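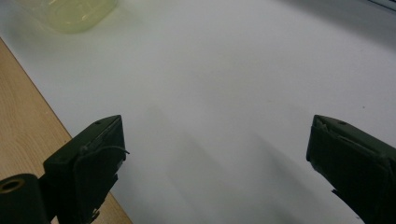
Vostetska Community Workshop
Tables and Work Surfaces, Walk-Round Checklist
September 2025
Checked by: Hermine Marti
Accompanied by: Unai Marín, who held the flashlight

Key: OK / FIX / WATCH. Comments are for whoever does the fixing, so please read past the first three words this time.

1. TABLETOPS

1.1 Wood surfaces free of splinters and raised grain — OK
Ran a bare palm over every table and still have the palm. The long edge of table 5 wants a light sanding before winter, when everyone starts wearing sweaters and leaving bits of them behind.

1.2 No wobble when leaned on — FIX
The table by the sink rocks. It rocked last November too, when it was marked "fixed with cardboard." Cardboard is a material with many uses and this has stopped being one of them. Ramiro Lorente has the right feet in a drawer and has been told which drawer.

1.3 Table load label present and readable — WATCH
Labels say 200 lb. The one on the cutting table has been improved in ballpoint to say 700. Please don't test it.

2. COVER SHEETS

2.1 Plain white sheet down before any glue, dye or small parts — OK
Much better than spring. A plain sheet with nothing printed on it is still the cheapest way to find a dropped screw.

2.2 Sheet lies flat — WATCH
Corners lift, particularly on sheets that came off a roll. Turn the curl face down and leave it a while. Do not weigh it down with your coffee.

2.3 Strip of bare table left along one side — OK
You need somewhere to put an elbow. Sérgio Baptista prefers full coverage and has written to me on the subject. Noted, filed, strip stays.

2.4 Used sheets thrown out at the end of the session — FIX
Found a stack behind the door, saved "for kids' drawings." We have had no kids' classes since the spring.

3. SMALL CONTAINERS

3.1 See-through containers only on work tables — OK
The pale yellow-green sort is fine, you can see light through it. The old biscuit tins are to go home with whoever loves them.

3.2 Containers kept back from the edge of the table — OK
On the sheet is fine, close to the edge of the sheet is fine. The rule is about the floor.

3.3 Contents labeled — FIX
Two jars marked "misc." and one marked "misc. (other)." Teodoro Miranda says he knows the difference. He may write it on the lid.

4. LIGHT

4.1 Work area evenly lit — WATCH
Far corners of the big tables go gray by late afternoon. You can cut a straight line in the middle and a very personal one at the end. Second lamp from Skusten quoted, still waiting on a delivery date.

4.2 Lamp cords clear of walkways — OK
Taped down. I tripped on the tape, but lightly.

5. FLOOR AND EXITS

5.1 Both exits clear — FIX
Rear exit had a Cistum delivery in front of it, unopened. Moved during the check. It was heavy and Unai would like that recorded.

5.2 Extinguisher in date, pin in place — OK
Tag number 258, serviced by Benítez. Somebody has hung an apron on it. Apron removed and is in lost property.

FOLLOW-UP
Ramiro: table feet (1.2), cord tape (4.2, optional).
Teodoro: jars (3.3).
Hermine: lamp date (4.1), load label (1.3).
Items marked FIX get looked at again at the next walk-round. Anyone wishing to hold the flashlight should tell me beforehand — bring your own batteries.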